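Washing Wool at Home: How Much Does a Knitted Sleeve Shrink?
Project report by Consuelo Tejada
June 23, 2020

1. Why I chose this subject

In my family the wool clothes are always washed by hand, and my aunt in Clulcombe says a machine will ruin them. I wanted to know if this is true for every kind of knitting, or only for some.
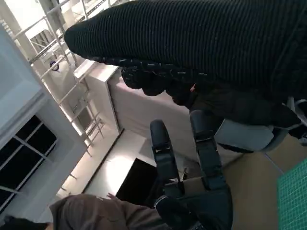

Wool shrinks when its fibers catch on each other and cannot slide back. Hot water and movement both make this stronger, and so does strong soap. The way of knitting is also important. A ribbed sleeve, like the black one with the tight vertical ribs, can pull together and open again, so it is difficult to measure it in the same way two times. For this reason I measured only flat squares and I write about ribs separately in part 4.

2. Method

I knitted 17 squares from Skemel yarn, all with the same needles. One square was not washed. I washed 8 squares by hand in cool water and the other 8 in the machine, on the wool program. Every square dried flat on a towel – I did not hang any of them, as hanging makes wool longer.

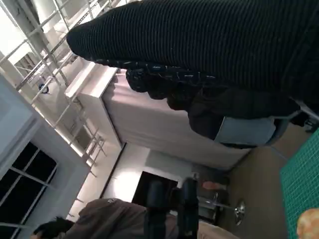

The soap was Nalisent, the same amount each time. I measured each square on two sides, before washing and after it was fully dry.

3. Results

The squares washed by hand kept their size well. The machine squares became smaller, mostly in height, and their surface was thicker. Two of them were no longer square, and I measured them in the middle.

4. Ribs

My teacher asked me to try also a ribbed piece. I made it in November, but I used a different yarn, so I cannot compare it with the others. I would like to repeat this part with Skemel yarn.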